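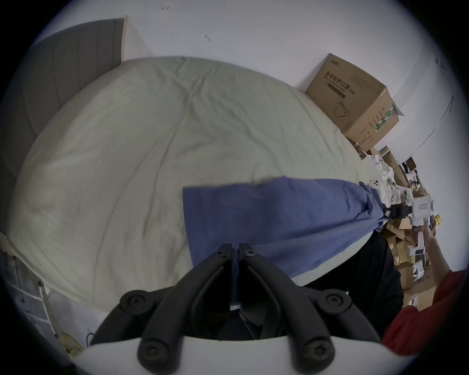
What does Drellero do?

Drellero is a shared workshop where members design and assemble hand-held grippers for household automation projects, then use them to record the motions a home robot will need to learn. Laundry is our main subject.

The workshop was founded by Gilang Yusof, who had assembled the first pair of grippers at home and wished to continue the work with better tools and more company. Arif Tjoa joined soon afterward and now directs mechanical design. Membership stands at 67, and most members hold other jobs and attend in the evening, when the benches are open until 10 p.m.

Our work is arranged under 3 projects. Mullerier covers the gripper itself: the printed fingers, the linkage and the housing. Kuster covers recording and the storage of sessions, of which 1522 have been accepted to date. Skurano, the newest, concerns the arm that will eventually carry the gripper, and it remains at the bench stage.

Cloth is handled on ordinary beds and tables — in members' homes as well as at the workshop — with everyday garments such as T-shirts.

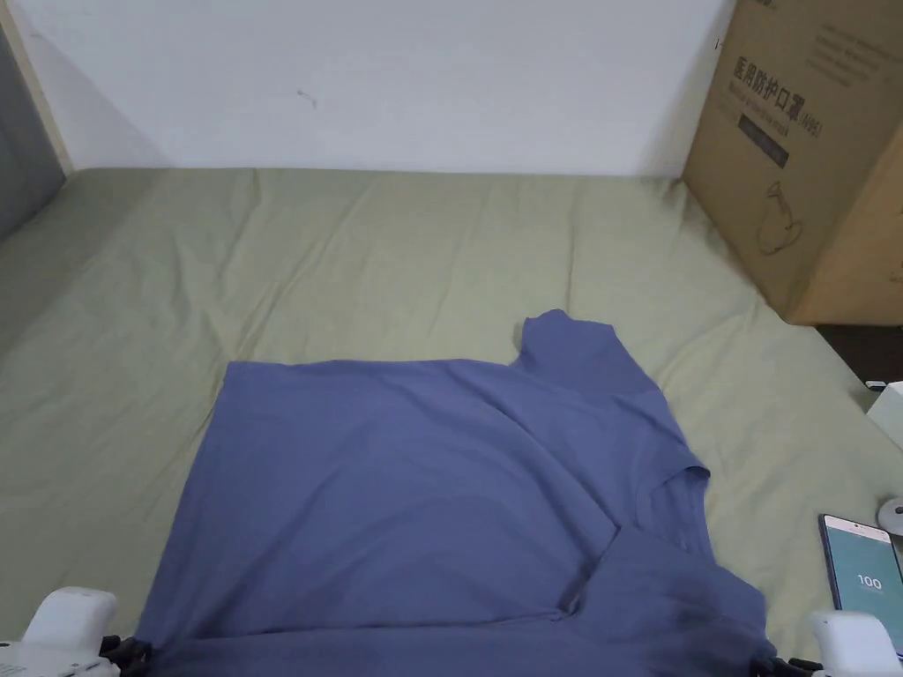

Who may join the workshop?

Membership is open to any adult who completes the bench safety course, which is offered each May and again in the fall. Prior experience in electronics or machining is not required.

New members begin by assembling one gripper under the guidance of a senior member. The course runs for 16 hours and includes soldering, fastening and the care of small motors. Those who wish to record at home may borrow a finished pair after their work has been inspected by Mr. Tjoa.

Design files are shared among members — changes to the finger geometry are reviewed before printing. Inquiries about membership or visits should be addressed to Gilang Yusof at the workshop office.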